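一体式台面洗手盆，我是这么打理的

搬进现在这套房子的时候，我最嫌弃的就是卫生间那个洗手台。米黄里带点粉，台面和盆是一整块连着的，盆还是方的，怎么看都像上个年代的审美。当时我跟Femke抱怨，说等攒够钱第一个就换它。她家也是这种，用得比我久多了，她说你先别急，这玩意儿好伺候得很，没有缝！

后来我真就没换。台面和盆之间没有接缝，没有那圈过两年就发黑的玻璃胶，光这一条就省了我多少事（以前租房那个台下盆，胶条黑得我都不敢细看）。不过它也有它的脾气，我走过几次弯路，今天把攒下来的法子一块儿写写，想到哪儿写到哪儿。

先说平时。我每天晚上刷完牙，顺手拿块旧棉布把盆和台面抹一遍，十几秒的事。重点是抹干！我们这边水硬，水珠留一夜，第二天就是一圈一圈的白印子，浅色台面远看不显，侧着光一看全是。棉布就挂在门后钩子上，两块轮着用，脏了跟毛巾一起洗。超细纤维布也行，我自己嫌它挂手，冬天手糙的时候摸着特别难受。

每周一次的正经清洁，用洗洁精就够了。温水化一点点，软海绵打圈擦，冲干净，抹干。别拿钢丝球，也别拿厨房那种带绿面的百洁布，我刚搬来时图快用过一回，盆底蹭出一片雾蒙蒙的细划痕，心疼死了。去污粉也一样，颗粒粗的都别碰。

划痕后来怎么弄的呢？先说好，我这盆是哪种人造石我也说不准，有的是通体一个料，有的表面只有薄薄一层胶衣，胶衣那种打磨多了会磨穿，那就真没救了。所以一定先找个不起眼的角落试，比如靠墙根那里。我用的是白牙膏，普通的、不带颗粒的那种，挤黄豆大小在湿布上，慢慢转圈，擦一会儿冲掉看看，不行再来。浅的基本看不出来了，深的那两道还在，我也就随它去了。

水垢重的地方用白醋。一份醋两份水，厨房纸浸湿了贴上去，过几分钟揭掉，拿水冲透。别贴一晚上，Kausar就干过这事，第二天那一块光泽都没了，摸着涩涩的，她给我发了三条语音骂我，可我明明说的是几分钟！

再说那个下水塞子。不锈钢也好镀铬也好，擦亮了整个盆都显新，我每次来客人之前别的可以不擦，这个一定擦。软布蘸一点醋水，擦完马上冲、马上擦干，就亮得能照人。塞子下面才是真脏的地方，头发、牙膏渣、肥皂糊，能缠成一坨灰乎乎的东西。多数按压式的塞子往上一提或者逆时针拧几圈就能拿出来，拧不动别硬来，垫块橡胶手套再试。拿出来用旧牙刷刷，杆子那一截也要刷到。我一个月弄一回，下水一直挺顺的。

还有溢水孔，就是盆壁上那个小口子。我住了两年都没想起来它还需要洗，直到有阵子卫生间总有股说不上来的闷味，地漏查了，垃圾桶也换了，味道还在。最后是Peter来吃饭，上完厕所出来说，你闻闻那个小孔。真的是它！弄法很简单：细长的瓶刷伸进去转几圈，再用尖嘴壶慢慢灌一壶加了小苏打的温水，接着灌清水冲。温水就行，别用刚烧开的，这种台面怕烫，管子也不喜欢。做完那天晚上味道就散了，之后我每两个月灌一次。

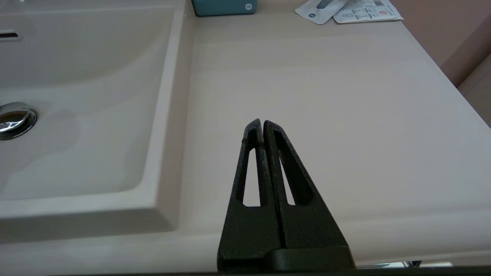

说到怕烫，卷发棒和直板夹千万别直接搁台面上。我现在垫一块硅胶垫，用完竖起来晾着，等凉透了再收。染发剂也要当心，浅色台面吃色，滴上去马上擦，超过十分钟就难弄了。万一真染上了，先用洗洁精，再试白牙膏，还不行就认了吧，拿个香皂碟盖住，我有个香皂碟就是这么定的位置。

然后是台面上放什么。我的原则是能不放就不放，瓶瓶罐罐底下最容易存水，拿起来就是一个黄圈。洗手液留着，牙刷杯留着，其他进柜子。纸巾盒、棉片盒这些纸壳的东西尽量离盆远一点，靠里放，不然溅几回水底下就软塌了，一提，底儿留在台面上。金属罐的剃须泡沫也别直接立在台面上，底圈会生锈，锈印子在浅色上特别扎眼。（锈印我用柠檬汁加盐敷过，敷两分钟擦掉，淡了不少，盐要等化开了再擦，不然又是划痕。）

台面前沿那道弧边也记得抹。我洗脸动作大，水顺着边往下淌，柜门顶上那一条总是潮的，去年七月发现的时候木皮都鼓起来一小块。现在抹台面的时候布一直带到边沿底下，手指头顶着布从左到右拉一下，就完了。

想让它亮一点的话，半年可以打一次蜡，汽车用的那种普通软蜡，只打台面，盆里我不打。薄薄一层，等发白了用干布推开，水珠会自己滚成一颗一颗的，看着特别过瘾。打完头两天有点滑，杯子放稳点。

差点忘了，墙和台面交接的那条缝，我家这里倒是有胶的。发霉了用厨房纸搓成细条，蘸除霉剂压在上面，窗户打开，过半小时揭掉冲净。用除霉剂那天绝对不要用醋，两样混一起会出有毒的气体，隔一天再弄别的。

Margit问我盆底那圈泛黄怎么办，我自己还在试，先用小苏打糊敷了两次，浅了一点点，等有结果了再来补。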